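A morning at the Kiston open day

I'd been meaning to go to the Kiston open day ever since Grethe Vestergaard told me about the pastries, and I'm happy to report that the pastries are as good as she says (get there before the coach party does). The parking is on the grass behind the old bus depot, and you walk back along the lane past Petkov, the paint people, who had their own gate open and were giving away colour cards. I came home with far too many of those.

You sign in at a trestle table, someone hands you a sticky badge and off you go. I was put in the second group with Győző Dobos as our guide. He has a lovely loud voice, which you need in there, and he didn't mind being interrupted, which was lucky for him because I interrupted a lot!

We started in the stores. I know, shelves, but I could have stayed an hour. Kiston sorts and packs small parts for other firms, and they keep 1,047 different lines on the go, every one with its own card in its own slot. The cards are handwritten. Győző said they tried printing them once and people stopped reading them. There's a rolling ladder that I was not allowed on, and a drawer marked ODDS that he wouldn't open.

Next came the packing benches, where we all had a go. You get a flat carton, a strip of paper tape and a little heap of bits, and you have to fold, fill and close it without leaving a gap at the corner. Mine bulged. A boy of nine or so next to me did his perfectly and then did his mum's. Hrvoje Yordanov, who runs the benches, can do 60 in an hour when he's showing off, and he was very patient about mine - he said the trick is to crease everything before you put anything in. I've tried it at home with Christmas-present boxes since and he's right.

There was a good long stop at the Clirlow counter too, with old weighing scales you could play with. I guessed the weight of a bag of washers and was out by miles.

After that it was through the double doors to the bin room, which was the part I'd come for. I have a bit of a thing about storage, as anyone who's seen my shed will tell you, and I do like a proper metal bin. The one I got nearest to was grey and open-topped, with high sloping sides and a good few scuffs along the bottom of the far wall, and it stood on a pale wooden tabletop. I liked that it looked used. Somebody asked whether they ever get repainted and Győző said only if Petkov are feeling generous.

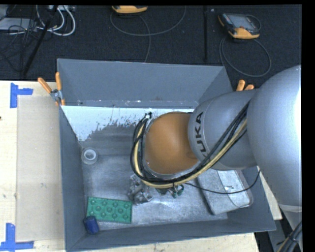
Tea, and getting there

The canteen does tea in proper mugs, and there's soup if you stay past noon. Cash only, so bring some. I sat with a couple who'd come over from the Workier site and we compared badges and cartons (theirs bulged as well, I was pleased to see).

The next open day is in July. Entry is free but you need to put your name down first, and wear flat shoes, as the floor in the stores is metal grating. Pushchairs have to be left by the sign-in table. If you want the bin room, ask for one of the morning groups.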